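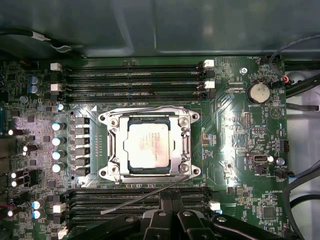

Kollár
Workshop technician, Vullside

January, after lunch

Tape transfers going so well! The Moltunent box is half done and the old reels sound far better than I'd dared hope. Cleaned heads and guides with isopropyl between every reel, then ran the 1000 Hz tone at the top of each one to set levels. Left channel was 3 dB down on the first pass. Re-seated the input lead and it came straight back up.

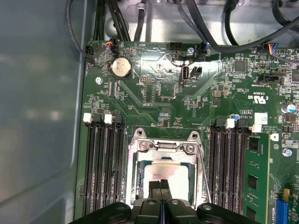

Azimuth next. A quarter turn too far and all the sparkle goes, so I went by ear in mono until the top end opened up, and then checked it on the scope. Lovely moment on reel 5: a brass band warming up in a hall, someone coughing, a door, then the cornets come in. I played it twice.

Splices on the Listel reels are dry and letting go. Redid five of them with fresh splicing tape, no clicks on playback.

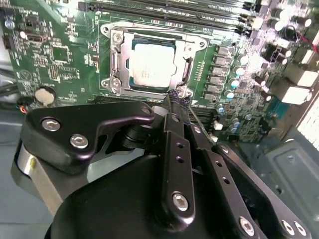
Processor in socket, retention frame open, old paste still on top.

To do: order leader tape, relabel the boxes, try the slow-speed reels with the other capstan sleeve.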